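Chapter 3
Judging Fresh Vegetables

Learning goals
After studying this chapter, students should be able to:
- name the signs of freshness in common fruiting vegetables
- explain why skin changes during storage
- decide how a vegetable that is past its best may still be used

Key terms: firmness, gloss, moisture loss, calyx

A kitchen that buys well wastes little. Before any vegetable is washed, peeled, or cut, it should be looked at and handled. The teaching kitchen at Brestemberg receives its produce in October, when the last field crops arrive, and students there inspect each delivery before it is put away. The same practice is followed throughout this book.

Eggplant is a useful vegetable with which to begin. A fresh one feels heavy for its size, and its skin is tight. When pressed lightly with the thumb, the flesh gives a little and then springs back. The calyx, or green cap, should look fresh and be free of mold.

After harvest, an eggplant continues to lose water through its skin and cap. The flesh shrinks, and the skin, which does not shrink at the same rate, begins to fold. Color is a poor guide at this stage. A dark purple skin may keep its shine long after creases have formed along its length.
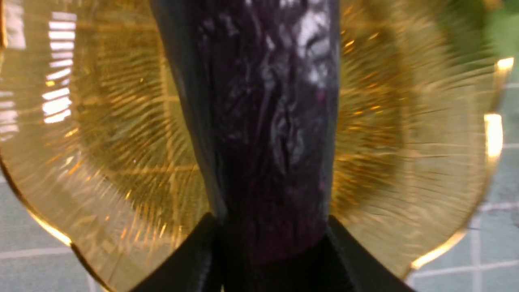
Wrinkled eggplant need not be thrown away if the flesh is sound. It may be roasted and mashed, or cooked slowly in a stew. Any piece that is slimy, moldy, or sour in smell must be discarded. Section 3.1 sets out the inspection procedure, and the record sheet appears on page 26.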